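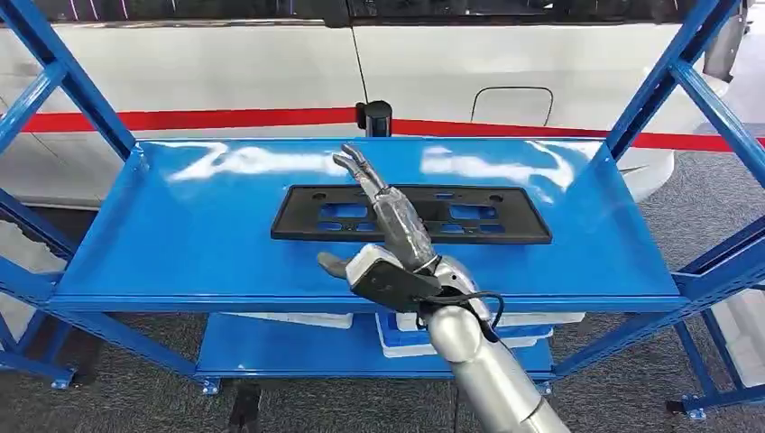 The Top Shelf

Fiction - 8 min read

The bracket was on the top shelf when she came in, dead middle, like someone had laid it out for a funeral.

Black plastic. Plate-size. All those little square holes with the blue coming up through them.

Fereshteh put her bag down on the carpet and didn't touch it.

Monday. Not even eight. The lights already on full, bouncing off the shelf so hard she had to tip her head to see past the shine. Blue shelf, gray carpet, big white vehicle behind it. The Grakham van. Sold Friday, going out today, eleven o'clock, man coming on the train for it. No plate on the front.

No plate because no bracket. And now, bracket.

"Dario?" she called.

Nothing. The kettle going somewhere in back. So he was in. He was in and he'd heard her.

She'd hunted for that bracket all Friday afternoon. On her knees, under the desks, in the parts cage, in the bin behind the wash bay with her sleeve rolled up. Rang Björklund to order another and got the recorded woman. Rang again. Four days, said the real woman when she finally got her, and that's if it's in the country. Four days for a strip of plastic. And Mr. Iltemen standing in his office doorway the whole time with his coat on, not saying anything, which with him was a kind of saying.

Then at ten to six he'd said it. "Your brother signed for it, didn't he."

He had. Dario's signature was on the slip, the big loopy D. Wednesday's delivery. One bracket, front, black. One bag of screws. She'd looked at that D for a long time.

The kettle clicked off.

"Dario. Did you put this here?"

He came out with two mugs, one of them hers. Hair wet still. The good shirt, she noticed. He hadn't worn the good shirt since the interview.

"Put what where," he said.

"Don't."

He looked at the shelf. Looked at it a bit too long, a man looking at a shelf for the first time in his life.

"Oh good," he said. "It turned up."

"It turned up."

"Things do."

She took the mug. Too much milk. He'd been making her tea since she was fifteen and he'd never once got the milk right, and she'd never said so, and now it was too late, you can't tell a person after twenty years.

He was her half brother, was the thing. Her mother's first. He'd a different last name and a different jaw and eleven years on her, and when he'd lost the warehouse job in the spring she'd gone into Mr. Iltemen's office and shut the door and asked. Had never asked for anything in that office. Not a Saturday off. And Mr. Iltemen had said, he's your family, so he's your problem, yes? And she'd said yes. Quick as that.

"Where was it," she said.

"How should I know."

"Because it was gone Friday and it's here now and there's only three keys."

"Maybe it was there Friday."

"I'd have seen it."

"With that glare?" He waved the mug at the shelf. Tea went on the carpet. "You can't see a thing on there. I put my phone down on it once, lost it the whole morning."

True, she thought. He had done that. She'd rung it for him.

But she'd wiped that shelf. Friday, half past four, for something to do with her hands. Cloth from one end to the other and along the lip where the dust sits. You'd notice. You would notice a thing as long as your forearm.

She drank the tea.

"He's in at nine," she said.

"I know when he's in."

"He's going to ask me."

"So tell him it turned up."

"Dario."

He sat down on the edge of the van's step. Elbows on his knees. Without the mug up in front of him he looked sixty, which he wasn't, not nearly.

"It was in my car," he said.

She waited.

"Wednesday. I signed for it and I'd my arms full, I'd the wiper boxes and the mats and that. I went to move the car because the Dralidero truck couldn't get in the gate, and I must have chucked it on the seat. And then it was on the seat. And then it was under stuff. That's it. That's the whole story."

"You found it when?"

He rubbed his face.

"When, Dario?"

"Friday."

"Friday what."

"Friday lunch."

Lunch. She'd started looking at two.

She did the sum again in case it came out different. Lunch, then two. The wash bay bin. The recorded woman, the real woman. Iltemen in his coat. And Dario beside her for a good part of it, down on the floor with a flashlight, going, not here, Fesh, try under there.

"You helped me look," she said.

"Yeah."

"You held the flashlight."

"I know I did."

"Why wouldn't you just -" She couldn't finish it, she was too angry to get to the end of the sentance. She walked to the window and back. It isn't far.

"Because he'd already been at me," Dario said. "That morning. About the mats. I'd put the wrong mats in the Dralidero one and he said, he said it quiet, you know how he does, he said one more. He held up the finger. One more. And then I go out to my car for my sandwich and there it is. There's my one more."

"So you say sorry and you give it to him."

"And he gives me my coat."

"You don't know that."

"I do though."

She did too, a bit. She'd seen that finger.

Twenty past eight. A bus went by and the window buzzed. On the shelf the bracket sat there doing nothing, two long patches of light either side of it, and she wanted to pick it up and snap it over her knee. It'd snap. Two hundred for a whole weekend's worry, that was the other thing, he'd knocked two hundred off for the customer Friday night, on the phone, with her standing there. For the inconvenience. He'd looked at her while he said the number.

"Two hundred," she said out loud.

"What?"

"He took two hundred off the van. For no plate."

Dario shut his eyes. "I didn't know that."

"No. You'd gone home."

"I'll pay it."

"With what?"

He didn't have an answer and she was sorry she'd said it, then she wasn't, then she was.

He'd taught her to drive. She kept coming up against it, like a chair in the dark. The old brown car with the seat held up by a crate, round and round behind the supermarket on Sundays, him never shouting. She'd hit a wall once. Proper hit it, the whole light gone. And he'd told their mother it was him. Said he'd sneezed. Stood there in the kitchen and took it, all of it, grounded at twenty-seven practically, and winked at her over the top of their mother's head.

He'd never brought it up. Not once, not even in the spring.

She wondered if he was thinking of it now. If he was sitting there on the van step, not bringing it up.

"Get the screwdriver," she said.

"What?"

"The long one. And the screws, where's the screws?"

He went in his pocket. Shirt pocket, the good shirt. Little plastic bag.

"You had them on you," she said.

"I was going to do it. I got here at six. I was going to have it all on and the plate on it and everything, and you'd both walk in and it'd be done." He turned the bag over. "Then I thought, well, then he'll know. Then I thought he'll know anyway. So I put it up there and I made tea."

"For two hours."

"I'd a few teas."

She nearly laughed. Didn't. She took the bracket down off the shelf, first time she'd touched it, and it weighed nothing. It weighed less than the mug. She held it up against the nose of the van and he came and knelt by her, knees cracking, and put the first screw in crooked.

"Other way," she said.

"I know."

"You don't, it's going in sideways, back it out."

He backed it out. Started again. It bit.

They did the second one. She went for the plate and when she came back he was still kneeling, holding the bracket with both hands, though it was on, it wasn't going anyplace.

"What are you going to say to him?" he said.

"Me?"

"He'll ask you."

"I'm not going to say anything. You are."

He looked up.

"The seat of the car," she said. "The truck at the gate. All of it. The flashlight you can leave out."

"And if he gives me my coat?"

"Then you've got your coat."

It came out harder than it was in her head. In her head there'd been more after it. That she'd go in with him. That she'd stand next to the filing cabinet and say it was her who should've checked the delivery, and it was, partly, she did the deliveries book. She'd been meaning to say that bit as well. But he was nodding already, nodding and nodding and wiping his hands down the good shirt, two black smears.

"Okay," he said. "No, that's fair. Okay."

The plate went on. Snug, straight. He gave it a knock with his knuckle.

Ten to nine she heard the gate. The car door, the other car door, that was the briefcase. Steps on the gravel, stopping, he'd be looking at the sign, he always stopped to look at the sign.

Dario stood up. Tugged his cuffs down.

"How do I look?" he said.

"You've got tea on your collar."

He rubbed at it and made it worse. She licked her thumb, like their mother, and got the most of it off, and he held his chin up and let her.

"Fesh," he said. "Is the tea all right? You never say."

The handle went down.

"It's too milky," she said. "It's always been too milky."

"Right," said Dario. And then he was walking, he was across the carpet before the door had even opened properly, and she put her mug down on the blue shelf and went after him.

Posted Mon 3 September

Contact | Copyright remains with the author | Back to top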